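4. Trial of the Dronivon package on large trim parts

4.1 What was bought

The Dronivon package is sold as a handling service, with the robot included in the way a phone used to be included with a phone contract. The customer pays for moved parts, the vendor supplies the arms, hands, software and support line, and the brochure supplies the adjectives. We ran it for one month, March, in the Valtby hall, on the long black parts that Takembridge had named as its least favorite to handle by machine. They are light, full of holes, and never balance where one would like them to.

The offer promises setup "in an afternoon." Setup took 2 afternoons, and we count this as a good result. The guide is clear up to the page on hand calibration, where it changes author and possibly religion. After that page we relied on the support line, which answered quickly and knew the product well.

Figure 4 collects views from the trial. Panel (a) shows a grip on the lower part of the piece, with the fingers hooked through one of its openings. The vendor's planner likes openings. Given a choice between a broad flat face and a hole, it goes for the hole, and on this kind of part we came to agree with it.
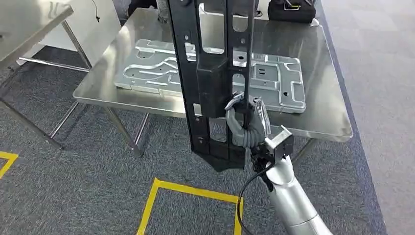

4.2 Grip selection

The planner offers two modes, called Assisted and Confident. Assisted stops and asks the operator to approve each grip. Confident does not ask. The names are the vendor's, and we kept Assisted on for the first week out of respect for the second one.

Over the full trial we logged 2,398 grip attempts. Of these, 1,181 were made in Assisted mode and the rest in Confident. Operators rejected 830 of the proposed grips in Assisted mode, which sounds damning until one reads the reasons. The most common entry in the log is "looks odd." We later let a sample of the odd-looking grips go ahead, and most of them held. A person picks up a long part near its middle and the planner has no such habit.

Where the planner did earn its rejections was in approach direction. It would choose a sound grip and then reach it by the scenic route, with the forearm passing low over the floor and the wrist turning late. The wrist view in panel (b) has one hand out over the carpet, near the yellow floor tape, with a second gripper pointing up toward it from the lower right.

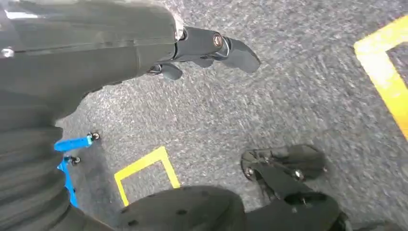 Section 4 prepared by Onni Ikonen
Valtby trial group

4.3 Holding near finished surfaces

A part that swings is a nuisance over bare floor and an expense next to paintwork. The service tier we tested includes a "surface-aware" option, billed separately, which slows the arm when something costly is close by. The option works from a map drawn by the customer, so its awareness is largely our own, returned to us with an invoice. It did slow the arm where we had drawn it. We would pay for it again, with the same expression.

In panel (c) the part hangs over the blue cart with the white car behind it, and the gloved hand has it near the right edge. The glove comes with the package. Pappas, the reseller, lists it as a consumable, and we would advise buyers to ask how fast it is consumed before signing. We could not get a figure in writing.

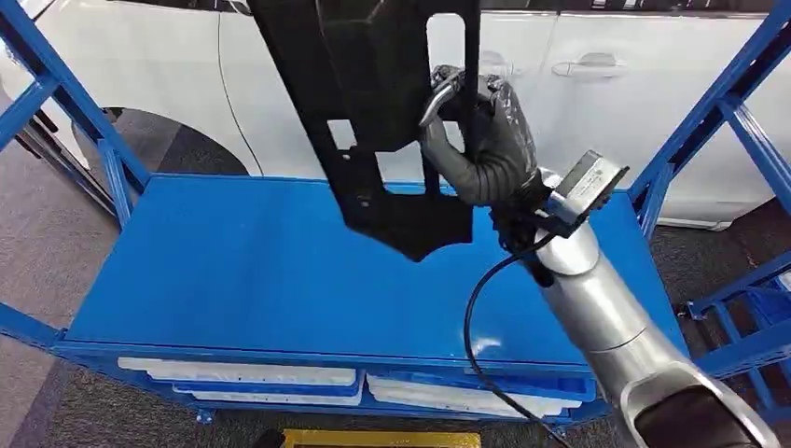 Can the package be used without the vendor's support contract?
Only for moves that have already been taught. New parts need a calibration file, and the file comes through the support line, so a site that changes its parts often should treat the contract as part of the price.

4.4 The open hand

We had expected to write mainly about gripping and found ourselves writing about everything between grips. The software treats an empty hand as a hand with nothing to do, and plans for it accordingly. Clearance settings apply to the held part first and to the fingers second, in a submenu – the guide mentions it once, in a footnote. Panel (d) gives the wrist view with both fingers open above the taped carpet. 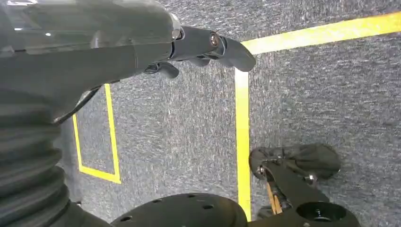
Figure 4. Views from the Valtby trial. (a) Grip through an opening, steel table behind. (b) Wrist view over carpet, hand near floor tape. (c) Part held above the blue cart. (d) Wrist view, fingers open.

Page last changed: 6/19/18

After we raised the finger clearance, operators intervened less often between moves and complained more about cycle time, so the total volume of complaint stayed the same. The vendor has said that a later release will bring the setting up to the main screen. We have asked that it also be given a name. In the version we tested it is called "Misc."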